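Jereo garment planner: common questions

What does Jereo plan?
Grasp points and arm paths for clothes. Trernik handles perception and passes it a garment mask with collar, sleeve and hem points.
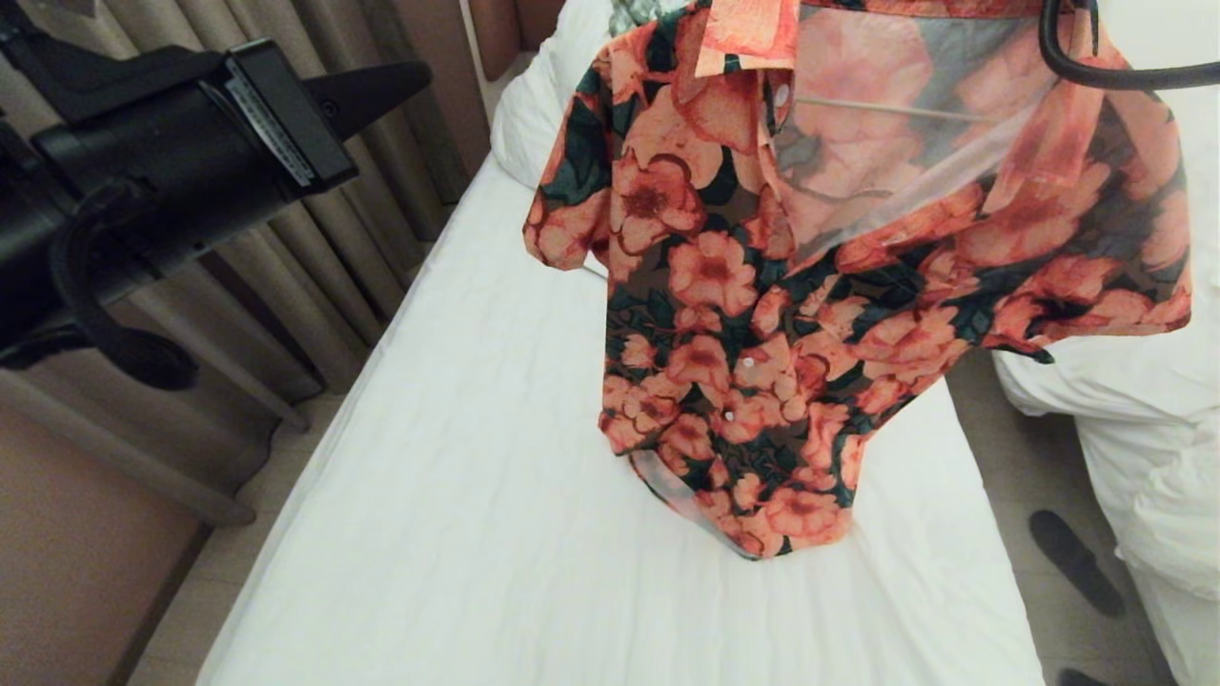 Floral shirt held up over the bed.

Why does the collar point jump?
Thin fabric. Where the back panel shows through, the mask can split in two. Raise merge_gap to 7 — the default is lower.

Can both arms plan at once?
Yes.
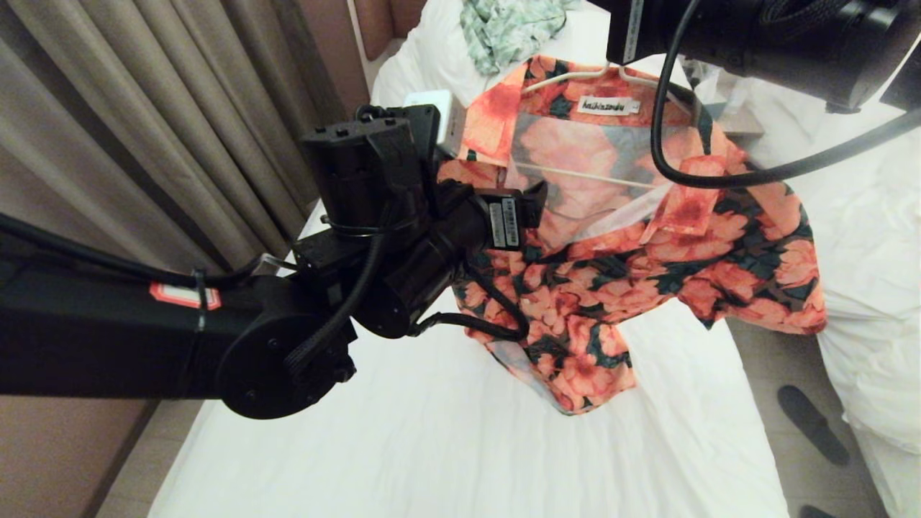

Set a shared clock first, or paths time out after 2,000 ms.

Does it find hangers?
Wire ones need the thin-object model, added in August. White on white is still the weak case. 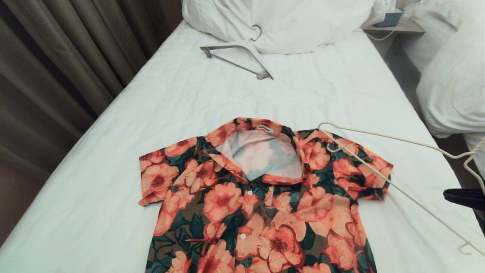

Lower the edge threshold to 40 if hangers go missing on pale sheets.

Who do I ask about bugs?
Gitau Makokha at Zadescombe. Attach the planner log.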